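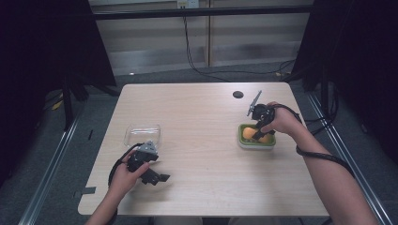

Yimyam Robotics Club
Minutes, April meeting

Chair: Oranuch Ongart
Present: 11 members, plus a parent who had come for chess and stayed.

1. Last month's minutes
Approved after the word "disaster" was changed to "setback" at the request of the drive team.

2. Ball transfer project
The task is still to move orange balls from the green-rimmed container to the clear one. Oranuch reported that we have over 3000 recorded tries with the hand-held grippers. A motion to stop recording and start training was made, seconded, and talked about for longer than training would have taken. Carried.

Operators are reminded that one gripper goes in each hand and both cables stay clear of the table. Anyone who throws a ball into the container will have that try deleted, however good the throw.

3. Drultmont Open
We have been given a 90 second slot. Our best full run is longer than that. The software group thinks it can save time on the approach. The hardware group thinks the software group said this last year. Both will report back.

4. Robot name
Lullari beat Mustier by 3 votes. The Mustier side asked for a recount, got one, and lost by the same number.

5. Other business
The snack budget is spent. Discussion of who ate it was ruled out of order.
Please stop labeling files "final."

Action items
Oranuch: send entry form to Drultmont.
Software: faster approach.
Hardware: spare gripper cable, and be nicer to software.

Meeting closed at 5:40 p.m.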